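Laboratory Technician, Glassware and Bench Preparation
Sakalix Teaching and Methods Laboratory, Kuvindale
Reference 3470
Full time, fixed term of 25 months, with possible extension

Sakalix is recruiting one technician to prepare, maintain and document the chemistry benches at its Kuvindale building. The post sits in the Bench Preparation group, led by Maribel Salazar. Most of the work is done with small glassware on covered tables: setting out racks and stands, weighing solids, cleaning and storing glass, and keeping the written record of each layout. 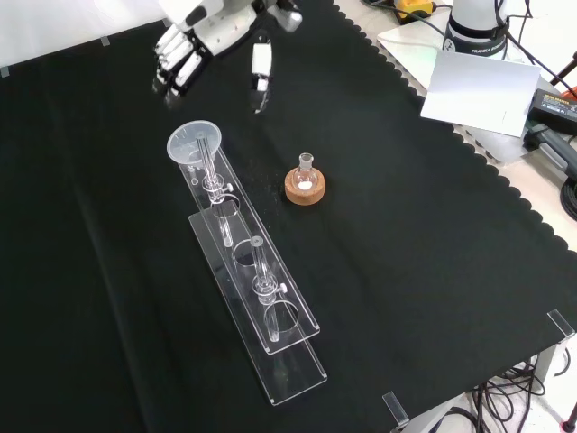
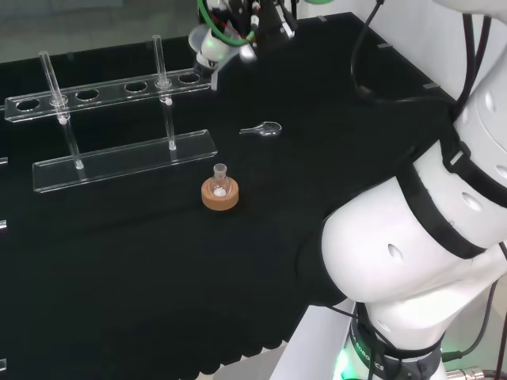
Bench work at Kuvindale: clear racks and glassware set out on black cloth.

About the post

The group prepares bench layouts for practical courses and for method development. A layout is a defined arrangement of glassware, supports and solids on a table, written up on one sheet so that another person can repeat it without asking. The library currently holds 41 layouts. The technician will build them on request, check them against the sheet, and correct the sheet where it is unclear.

Typical layouts use acrylic racks, glass tubes, plastic funnels, cork rings and round-bottom flasks. Solids are dispensed in small amounts, often directly into a flask standing on a cork ring. Dark cloth is used under clear glass on many of the tables. The cloth shows spilled powder readily and must be changed or cleaned between layouts.

Duties

Set out benches from the layout sheets and sign each one off before use.

Assemble and level acrylic racks. Check plates and rods for cracks, and check holes for chips or rough edges that could scratch a tube.

Inspect glassware for star cracks, chipped rims and strained joints. Withdraw damaged pieces and enter them in the breakage log.

Clean, dry and lightly grease glass stopcocks. Leak-test each one before the piece returns to the shelf.

Weigh and dispense powders to the tolerance given on the sheet. Label all containers at the time of filling.

Cover tables, keep the cloth flat under racks and stands, and remove stray powder with the method stated in the safety data sheet for that solid.

Manage cables on and near the benches. Cables are clipped at the table edge where clips are fitted and kept clear of glass.

Maintain stock levels for cork rings, funnels, tubing and cloth. Orders are placed through Salgado, the building's supply desk.

Write and revise layout sheets in Reltuvden, the in-house records system. Training is given.

Take part in the waste rotation, which covers solvent containers, sharps and broken glass.

What we require

A technical diploma or associate degree in chemistry, pharmacy technology or a related field, or equivalent time spent in a working laboratory.

Practical experience with ground-glass joints, stopcocks and separatory glassware.

Accurate use of an analytical balance, including routine checks with reference weights.

Ability to write short, correct instructions in English. Layout sheets are limited to one page.

Ability to stand for extended periods and to lift boxes of glassware from floor to bench height. Adjustable tables and a lifting cart are available.

Close visual work is a large part of the job. Clear acrylic and clear glass are hard to see against pale surfaces, and applicants should be comfortable checking edges and joints under a bench lamp. Corrective lenses are acceptable.

What would help

Basic glass repair, including fire polishing of tube ends.

Experience cutting or bonding acrylic sheet. Racks are made and modified in the building workshop under Cornel Dumitrescu, and the technician will be asked to comment on hole sizes, plate spacing and stability.

Prior work with stock control or a laboratory records system of any kind.

Hours and place of work

The standard week is 38 hours. Benches are set out in the early part of the day, so the shift starts at 7:30. A later shift applies six times a year during the teaching intensives, with notice given one month ahead. The work can't be done remotely, apart from occasional sheet writing by agreement.

The post is based on the ground floor at Kuvindale. The preparation room opens directly onto the glass store and the wash-up area. Lab coats, safety glasses and gloves are supplied. Prescription safety glasses are paid for after the first month.

Pay and conditions

Pay is at technician grade 6, with the entry step set by experience. Annual leave is 25 days plus public holidays. The first three months are a probation period, with a review at the midpoint. Two short courses are mandatory in that time: chemical handling, and manual handling of glass.

Selection

Shortlisted applicants attend one visit of half a day. The visit has two parts. In the practical part, the applicant sets out a bench from a layout sheet, dispenses a harmless solid into a flask, and writes down any fault found in the sheet. Speed isn't scored. In the second part, Maribel Salazar and Bogumił Pawlak hold a short interview on glass inspection, spills and record keeping.

Travel within the region is refunded on presentation of receipts. Applicants who need an adjusted bench height, different lighting or more time should state this when accepting the visit.

How to apply

Send a résumé of up to two pages and a cover letter of one page to Idalina Rebelo, Personnel Office, Sakalix, Kuvindale. Quote the reference on both documents. The letter should describe one piece of glassware or bench equipment the applicant has maintained, and how its condition was checked — general statements of interest are not needed.

Names of two referees are requested at the visit stage only.

Technical questions about the post go to Nuno Leitão in Bench Preparation. Questions about contracts and pay go to the Personnel Office.

Posted 18 January 2026. Applications are read as they arrive, and the post stays open until filled. The intended start is in April.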